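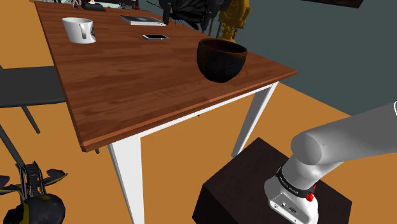 One of our simulated rooms. Arm on its pedestal, table laid with a mug, a phone and a bowl.

About us

We're Drotby. Small company, one long room upstairs, more screens than windows. We gather examples for robots to learn from. Mostly in simulation, some on a real arm, all of it done by people who sit down and drive the thing by hand.

If you want the short version: you tell us what your robot should be able to do, we build the rooms, we do the task over and over in lots of different ways, you get the recordings. Cleaned, checked, labelled in plain words.

How we started

Hauwa Ekwueme and Ishbel Tosh shared a desk at a packaging firm and spent most of one winter trying to get a picker to cope with soft bags. Had the model, had the arm. Didn't have the examples. They ended up recording their own, after hours, 332 of them, and those worked better than the big pile they'd been given. Drotby came out of that. The first 332 are still on a drive in Ishbel's drawer and no, you can't have them, the labels are a mess.

What we do all day

A job starts with a task sheet. One line, such as "put the mug in the bowl" or "move the phone to the left of the book". Then the rooms. We change the table, the floor, the wall colour, what's on the table, what's stood behind it. Chairs go in, plants go in, ornaments go in. A learner that has only seen bare tables is not much use in somebody's kitchen.

Then people drive. Each operator takes a block of 30 attempts, then gets up and has a break. Blocks used to be longer. The last few attempts were always rubbish so we cut it.

Failed goes are kept. They get their own tag and a short note on what went wrong (slipped, knocked it, wrong object, ran out of time). Some customers want these and some don't, tell us which when you send the brief.

After that, checking. A second person watches every recording at double speed and either passes it or sends it back. Never the same person who drove. We've had arguments about what counts as "next to".

Our tools

Burnero is the room builder. Ishbel wrote most of it. You give it a task and a list of objects and it lays out as many versions as you ask for, then throws out the silly ones, mugs half sunk in the table and so on. Catches most of them. Not all.

Trokido is the recorder. Saves the joint positions, the gripper, the camera views and the operator's notes with one clock for the lot. Runs the same on the simulated arm and on the real one, so the files match up and you don't have to write two loaders.

Both are ours, neither is for sale at the moment. We do get asked.

Where we are now

Largest set so far is Dow, a table-top set done for our own use and then opened up to customers. 1,525 checked recordings across 300 rooms. Everyday objects, one arm, tasks written out the way a person would say them. New rooms went in during February, mainly darker ones, as the early batch was too bright all over and it showed in testing.

Next is drawers and cupboard doors. Hinges are harder than they look, progress is slow, we'll put up a note when theres something to try.

Who's who

Hauwa Ekwueme – runs the recording side, trains the operators, writes the task sheets. Go to her with anything about what you want recorded.

Ishbel Tosh – software, rooms, file formats. Go to her if something won't load. She will ask which version you've got so have it ready.

Operators work part time, paid by the hour and not by the recording. We tried it the other way for a short while and got a lot of very quick, very poor grasps.

Working with us

Smallest job we take is one task and one block, good for seeing if the format suits you. Bigger jobs we quote after a call. We'll need the arm you're using, the gripper, camera postions if they're fixed, and a few sentences on what goes wrong at present. Odd objects are fine, send us a scan or the real thing by post.

Want to drive? No background needed, steady hands and a bit of patience. Half a day's paid trial, tea provided. Write to Hauwa, put "operator" in the subject line.

Page last updated 2025-03-15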